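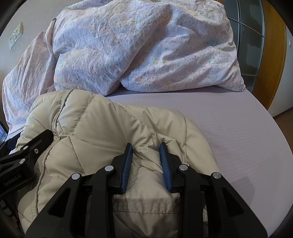

Beige quilted garment and floral bedding on a bed, Lerkstead House.

Lerkstead House Bedding and Warm Clothing Project
Progress report to the Malville Fund
Second report, covering October to March
Prepared by Wichai Mahawong, house services lead

Summary

The grant pays for bedding, padded outdoor clothing, laundry and part of one post at Lerkstead House for 12 months. We are now halfway through. All 14 bedrooms have been fitted out with a full set of bedding and a spare set. The store room has been shelved and labelled. The clothing lending rail opened in November and has been used more than we planned for.

Two things are behind. The mattress protectors arrived late and four rooms are still waiting for the right size. The written room guide for residents is in draft and needs another round of changes before we print it.

Spending is in line with the budget apart from laundry, which is over. Details are given under Budget.

Bedding

At the time of the first report, residents were using a mixture of donated duvets and covers, many of them the wrong size for the beds. We bought new duvets and pillows from Qaisi in October and kept the best of the donated covers. Residents told us at the autumn house meeting that they did not want every room to look the same, so we have not moved to plain white. Covers are now issued from a choice of prints, and residents pick their own on arrival.

Since the start of the grant we have issued 429 items of bedding, counting fitted sheets, duvet covers, pillowcases, duvets and pillows separately. Duvet covers are the item most often returned for mending, nearly always for missing poppers or buttons. Pillowcases are the item most often lost.

We have changed how rooms are turned round between stays. Before, one person stripped the bed, took everything to the laundry and made up the bed from whatever was dry. The order is now as follows:

1. Clear anything left on the bed, including clothing, and check the pockets.
2. Push the duvet back to the wall end so the pillows can be reached.
3. Take off the pillowcases and put the pillows on the chair.
4. Take the cover off the duvet and check the duvet for damage.
5. Strip the fitted sheet and look over the mattress protector.
6. Bag the linen by room number and send it down.
7. Make up from the spare set and sign the card on the door.

A room takes less than half the time it used to, mainly as the spare set is already there. The job that staff still find hardest is getting a bulky duvet back into its cover without help. We tried cover clips in two rooms but they came loose in use and we will not be buying more. Turning the cover inside out and gripping the far corners through it works well enough, and we have put this into the draft room guide.

Step 1 was added in December. A padded coat was bagged up with a duvet and washed on the linen programme. The filling clumped and the coat could not be lent again.

Warm clothing

Residents often arrive without a coat fit for the winter. The rail in the back hall holds padded jackets, gilets and long quilted coats, in adult sizes only at present. Residents sign an item out and can keep it for the length of their stay. If they are moving on somewhere without heating or have nothing else, they keep it.

There have been 101 loans so far. We had expected 60 for the whole year. Roughly a third of the items have gone with the resident when they left, and we are content with that, although it does mean the rail needs restocking before next winter.

Light-coloured items are borrowed as readily as dark ones but come back needing more work. Cuffs and collars mark quickly, and the stitched lines between the padded sections hold dirt. We would choose darker shells if buying again. Larger sizes ran out in January. We bought a small top-up from the contingency line with the agreement of your grants officer.

Checks on a returned padded item are done with the item laid out on a bed or table: zip, pocket linings, stitching along each seam, then a press with the flat of the hand to feel for thin places in the filling. Small splits are mended in the house. Anything beyond that goes to Prallevov with the laundry, as they have a repairs bench.

Laundry

Prallevov collect on Tuesday and return the same week. The service has been reliable. They missed one collection in the cold spell when the van could not get up the hill, and we managed on spare sets.

The contract was priced on weight, and we underestimated it. Duvets are heavy, and residents have asked for them to be cleaned between stays as a matter of course. We agreed with them. It was the most common comment in the autumn feedback and we did not think it right to go on cleaning them only when marked.

Smaller items are washed in the house. The two machines are old and one of them will not take a double duvet at all.

Room checks

Room checks were brought in so that we could see how the new bedding was holding up in use. They are agreed with the resident in advance and are limited to the bed, the wardrobe rail and the window. We look at whether the fitted sheet still sits properly over the corners, whether the pillows have kept their shape, and whether the duvet suits the room. Ground floor rooms on the north side are colder and have been given the heavier duvets.

Results so far are good. The fitted sheets have kept their elastic. The pillows have stayed plump, which was a concern given the price we paid. Some of the thinner pillowcases crease badly and twist round on the pillow, and we have asked Qaisi for a quote for a closer weave. The printed covers have been popular, particularly the ones in soft pinks and lilacs. We had some doubt about mixing them with plain beige pillowcases, but residents have not minded and it makes lost items much easier to replace.

The beds themselves are sound. We would like more room beside them, as at present the bedding has to be heaped up on the mattress while the rest is being sorted.

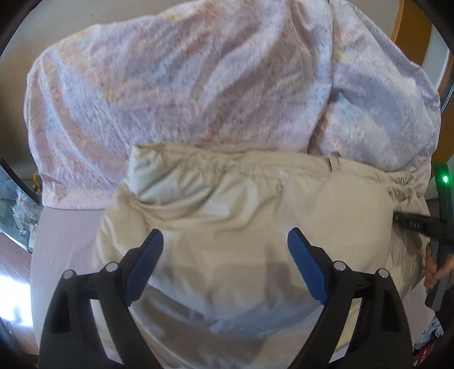 Budget

Bedding purchase is complete and came in slightly under, as Qaisi gave a discount for taking the whole order at once. Clothing is fully spent including the top-up. Shelving and storage boxes came in on budget. The contribution to my post is being drawn monthly as agreed.

Laundry is the one overspend. If duvets continue to be cleaned between stays, the line will run out before the last two months of the grant. We ask the Fund to allow the saving on bedding to be moved across to laundry. That would cover most of the gap and Lerkstead House will meet the rest from its own running costs. No additional money is requested.

Problems and changes

Mattress protectors: the first delivery was the wrong depth for the newer mattresses. They were exchanged for ten rooms. The remaining four are on order and in the meantime those beds have the old protectors.

Store room damp: a patch was found behind the lowest shelf in January. Nothing was spoiled. The gutter outside has been repaired and the bottom shelf is being kept clear until the wall has dried.

Record keeping: the door cards work, but the sign-out book for clothing does not always get filled in at weekends. The loans figure above may therefore be a little low. We have moved the book from the office to the back hall, next to the rail.

Next six months

Finish fitting the mattress protectors.
Complete and print the room guide, with a page on washing padded clothing.
Get quotes for a larger washing machine.
Take returned winter clothing off the rail, clean it, mend it and box it by size.
Replace lost pillowcases and order replacement poppers for the covers.
Hold a second house meeting on bedding and report the comments to the Fund.

The stock list and laundry invoices are attached separately. Please send any questions to me at the house office.

Wichai Mahawong
Lerkstead House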